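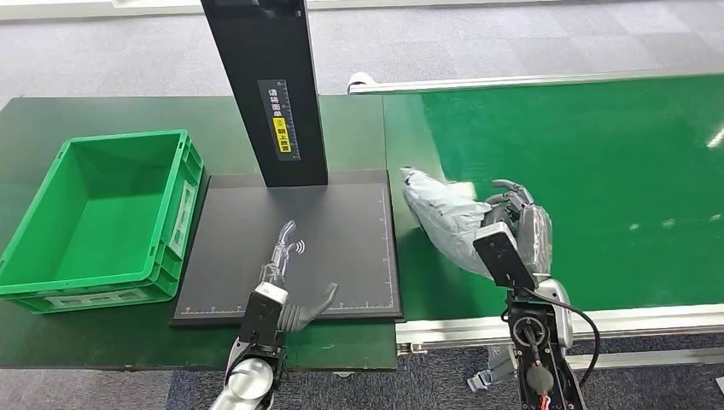 Right hand on a gray bag at the belt, left hand over the mat.

skistar-bags
Wrist and head views from the Plistmont shared workshop

Status: works for us, in April, with the lights on.

What you get
106 clips of two hands moving plastic bags between a belt, a scan mat and a crate. Bags are a terrible object. They have no fixed shape and they shine, and the Schmieder depth filter sees most of them as weather.

Layout
head/ one view, looking down
wrist/ 2 views, left and right
labels.csv start, grasp, release

Known problems
1. Clear film. Expect your mask to include the mat, the ruler marks and sometimes the trees outside.

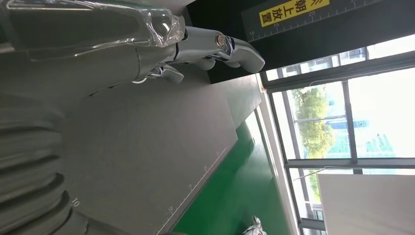

2. Window glare. Worst at about 50 clips in, when we quit closing the blinds.
3. Timestamps drift. Run murnard-sync first, then run it again.
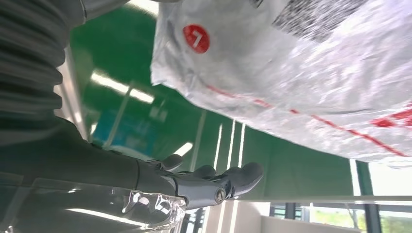
Wrist view with a white bag, red print and plenty of wrinkles.

License
Use it for anything. If you train a grasp model that likes bags, open an issue and tell us how. Pull requests that only fix the indentation will be merged slowly.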